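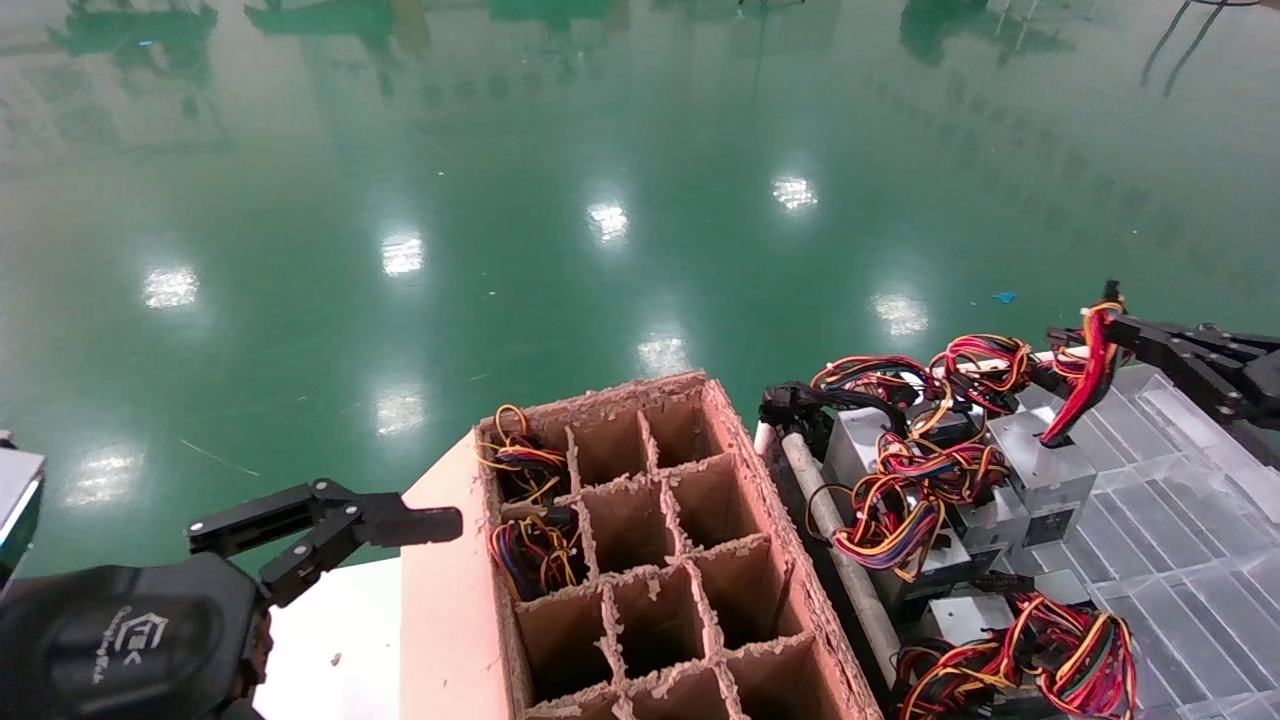
Green epoxy floor with an open cardboard box.

Section 4. Setting Up the Room for a Seminar Session

Please read this section before the day itself. It assumes you have already agreed a date with your speaker (Section 2) and that the speaker has stopped changing the title (Section 3, or never).

These instructions cover the Caltcombe seminar room, which seats 47. If more than 47 people sign up, go to Section 6, Overflow, and congratulate yourself. Attendance at the medieval trade series has not yet tested Section 6.

4.1 Before you start

You will need:
The room key, from the Stakmont building front desk
The gray folder (sign-in sheets, name cards, speaker form)
The Trososine recorder and its charger
A printed copy of the abstract, 900 characters or fewer
Two working markers, tested on the board by you personally

Note: The markers already in the room don't count. They have been dead since the Domański lectures and are kept on the ledge out of respect.

4.2 Arranging the chairs

1. Collect the room key no later than one hour before the start. The front desk closes for lunch at noon and takes lunch seriously.

2. Decide between rows and a horseshoe. Rows suit a formal paper with slides. A horseshoe suits a reading group, a work-in-progress talk, or anything advertised with the word "conversation."

3. For a horseshoe, place the open end toward the screen. Leave a gap at the back corner so late arrivals can reach a chair without climbing over the discussant.

4. Put a reserved card on two seats near the door. One is for the chair of the session and the other is for whoever will be sent to find the speaker.

5. Photograph the original layout on your phone before moving anything. The Wednesday language class uses the room after us and has opinions on where its tables go.

Caution: Do not stack chairs in front of the fire exit, even briefly, even if you are standing right next to them.

4.3 Connecting the projector

1. Switch the projector on at the wall, then with the remote. It takes its time. Pressing the button again turns it off, and you will have to wait through the cooling period, which feels like a sabbatical.

2. Connect the speaker's laptop with the cable on the lectern. Adapters live in the top drawer. If you lend one out, write the borrower's name on the drawer sheet.

3. Open the slides and go through to the last one. Check that any film clips play with sound.

4. Save a backup copy of the slides on the room computer, using the speaker's surname as the file name. We have 114 files called "talk final" and would prefer not to have any more.

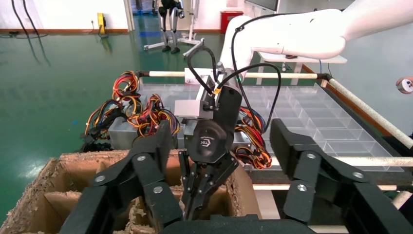

5. Dim the front lights only. With the back lights off as well, people can't take notes, and in the afternoon sessions a few of them will take advantage.

Note: Speakers who work from handouts should send them to you two days ahead. Those who say they will "just bring some copies" should be treated kindly and asked for the file anyway.

4.4 Recording the session

1. Get the signed speaker form before you record anything. A nod across the room is not a form.

2. Place the recorder on the front table, away from the water jug. It picks up pouring very well, and on one recording from July it picks up very little else.

3. Press Record once and check that the red light stays on. A blinking light means the recorder is paused.

4. Tell the audience that the session is being recorded and that questions may be included. Offer to pause for anyone who would like to ask something off the record.

5. Stop the recording when the chair closes the discussion. Conversation over the wine is not part of the archive.

Caution: The recorder's memory is full at 1000 minutes and it gives no warning. Move old sessions to the shared drive before each term begins.

4.5 Running the questions

1. Give the speaker a signal at ten minutes and at five minutes. Agree in advance what the signals are. Waving has been mistaken for enthusiasm.

2. Take the first question from a student if there is a hand up.

3. Keep a written list of who is waiting. Add yourself only at the end.

4. If a question passes the two-minute mark without a question in it, thank the person and turn to the speaker.

4.6 Closing up

1. Collect the sign-in sheet and return it to the gray folder.
2. Put the chairs back to match your photograph.
3. Wipe the board, unless it says SAVE with a date that hasn't passed.
4. Turn off the projector with the remote and wait for the fan to stop before switching it off at the wall.
5. Return the key. If the desk is closed, use the slot in the door.

Problems with the room or equipment go to Raili Valtonen at the series office. Include the room name and the time of the session. Problems with the speaker's argument should be raised in 4.5.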